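# Renting a two-arm cell by the month: a talk with Workitz

Tuesday, October 27, 2026

Workitz started out selling fixtures and test jigs to small assembly shops. In June it began offering something else, a rental it calls Lutudeck: two robot arms with hands, a table, a set of practice boards, and the software to record and replay jobs on them. The customer pays by the month and sends it back when finished. I spoke with the company's product lead, who asked to be identified by job only.

I asked first who rents it. "Two kinds of people," the product lead said. "There are labs that want to work on insertion and don't want to spend half a year building a station. And there are shops that make a few hundred of something and want to know if arms with hands could do any of it. The second group is smaller, but they ask better questions."

The minimum rental is three months. The company tried single months at first and dropped them. "The first two weeks go to getting comfortable. People were boxing it up right when they had started to get results."

The task boards come from Gál, a shop that also makes the replacement pieces. A board carries a mix of small jobs: a peg, a gear, plates with slots, frames with blocks to go in them. Customers get the drawings and can print their own pieces, though the fit then depends on their printer. "We've had people call and say the arm can't do the block, and we ask them to try it by hand, and they can't do it either. The print came out fat. So now the manual says to check by hand first."

I asked why the boards are so plain, when the customers have real products to build. The answer was that real products are hard to compare. "If you bring me your pump housing and it fails, I don't know if it's the part, the grip, or the program. On the board I've seen that same peg go in thousands of times. If it fails there, I have a good idea where to look."

The hands are the part customers worry about most, and the part that makes up most of the service calls. They have jointed fingers, and each one needs its zero position checked when a shift starts. It is a menu item and runs by itself. The product lead said that skipping it is the most common cause of bad grips. "A finger is off by a little, the block comes up crooked, and then you're trying to push a crooked block into a straight hole."

A simple two-jaw gripper would be cheaper and would handle most of the board, and the product lead did not argue with that. "If all you have is blocks, get the jaws. We'll rent you those too. The hands make sense when you have a thin bar in one step and a round part in the next and you don't want to change tools in between."

Workitz gave me its log from one customer, Madard, which used the cell to practice a block insertion before trying it on a product of its own. The log covers 3033 attempts. Of those, 572 are marked as failures, and most of the failures come early. I asked whether that was good. "For the first rental, with their own people teaching it, I'm satisfied. I wouldn't run a line on it. They aren't running a line on it either, they're finding out what the steps are."

Teaching is done by guiding the arms through the job and saving the motion. The software then asks for repeats with the pieces moved a little. Workitz suggests 15 repeats for each piece before letting the cell try alone. Customers tend to do fewer, and the product lead would like the software to be stricter about it.

There are complaints. The cables get in the way when an arm reaches low, and the company is working on a better route for them. The manual is too long and has no index. Shipping is slow outside the lower 48 states. The product lead brought up the first two without being asked.

We ended on lighting, a subject that gets a whole page in the setup guide. Workitz recommends a dark, dull table covering and no windows behind the station. White parts on a white board are already difficult for the cameras, and sun moving over them during the day makes it worse. "Cover the window before you call us," the product lead said. "After that, put the board in the middle, where both arms can get to it, and start with the peg."

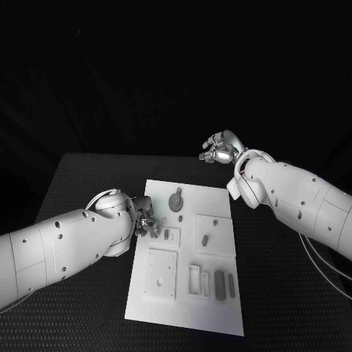
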